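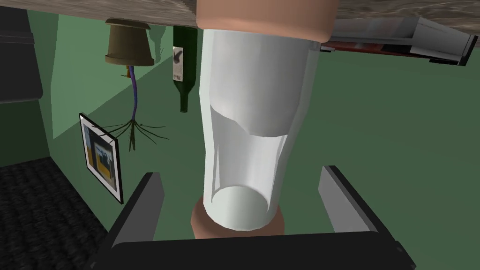 Wrist camera view, simulated marbled counter or tabletop, white cylinder between the two gripper fingers. Camera mounted inverted.

# Fendska gripper comparison set

Print this page | E-mail this page

Simulated grasp attempts recorded to compare two parallel grippers on the same arm, with the same controller and the same wrist camera. Put together by Lavanya Raju and Nassoro Mosoti at Undelcombe. The first version went out in March.

## What is in it

- 1,239 episodes, split between the two grippers
- Wrist camera video for every episode, at 20 frames per second
- Joint positions, finger opening and commanded finger opening
- A success flag, set by the simulator and not by hand

All of it is rendered. There are no real-robot recordings in this release.

## Grippers

**Menon flat.** Angled flat fingers with a light inner face. This is the gripper in the picture at the top.

**Menon curved.** Same palm and same travel, with a shallow curve on each finger. It was drawn for round objects and we wanted to know if the curve was worth keeping.

Both use the same control code. The only setting that differs is the closing offset, stored in `gripper.yaml`.

## Objects and rooms

The target is placed on a counter or table along with other household items, which stay in place from one gripper to the other. Wall color, floor and lighting change between rooms. Object meshes are low in detail, so a round object has flat facets along its sides. This matters for the curved fingers — they may touch a facet edge where a real surface would be smooth. Karthik Munasinghe is working on finer meshes for the next version.

## Camera orientation

Frames are stored as the camera gives them, upside down. The counter is at the top and things standing on it point down. If your model expects upright images, rotate by 180 degrees when loading. The loader has a `flip` option for this, off by default. Do not mirror the image, or left and right fingers will no longer match the joint data.

## Known problems

- In almost 220 episodes the success flag was set while the object was still touching the counter. They are listed in `check_flags.txt`. Leave them out if you are comparing success rates.
- Finger opening lags the video by 2 frames in the curved set. The flat set is fine.
- Some item labels are too small to read at this resolution. Don't use the set for text tasks.

## Use

Free for research and teaching. Please name the set and the version you used. Send corrections to Omar Masri — include the episode number and the gripper name.

Related items
- Fendska arm controller notes
- Flarora room models, version list
- Wrist camera mounting, by Sorcha Cullinane
- Menon finger drawings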